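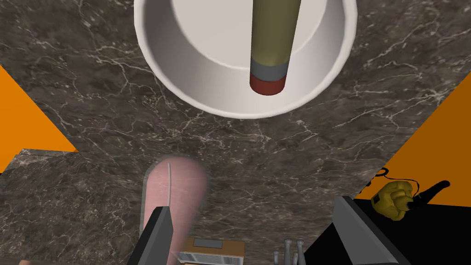 4. Sealing and caring for your worktop

Your Prodska stone worktop leaves the workshop with one coat of sealer. A second coat must be put on after fitting and before the kitchen is used. Use only Memier stone sealer, supplied in the fitting box. One 200 ml bottle covers a standard run and a small upstand.

4.1 Before you start

Wait until the silicone along the wall has fully set. The curing time is printed on the tube. Open a window and switch off any gas hob or pilot light in the room.

CAUTION: Sealer gives off fumes until it has dried. Keep children and pets out of the room.

4.2 Applying the sealer

1. Take everything off the worktop and wipe it down with warm water and a drop of washing-up liquid.
2. Rinse with clean water and dry with a lint-free cloth. Leave overnight.
3. Cover the sink, taps and hob edge with masking tape.
4. Shake the bottle and test a small patch near the wall. If the patch dries cloudy, stop and call the helpline.
5. Pour a little sealer on to the pad and spread it in straight, overlapping strokes. Do not pour it directly on to the stone.
6. Leave for the time shown on the bottle, then wipe off whatever has not soaked in. Sealer left to dry on the surface will turn sticky.
7. Buff with a clean cloth and remove the tape.

Keep the surface dry for 2 days. Light use is fine after that, but leave heavy appliances off until the end of the week.

NOTE: Polished stone takes up less sealer than honed stone. A half-full bottle at the end of the job is normal.

4.3 Checking the seal

Put a teaspoon of water on the area you use most, usually next to the sink. If the stone darkens under it, the worktop needs another coat. Check every February and after any repair to a joint.

4.4 Everyday care

Wipe up wine, vinegar, lemon juice and oil straight away. Use a trivet under hot pans - sealer does not protect against heat. Do not use bleach, limescale remover or scouring pads.

Replacement pads are sold in packs of 100 (part 86) through Sorensen and the Wellalley trade counter. The trade counter closes at noon on 31st December.

For chips and cracks, see section 5.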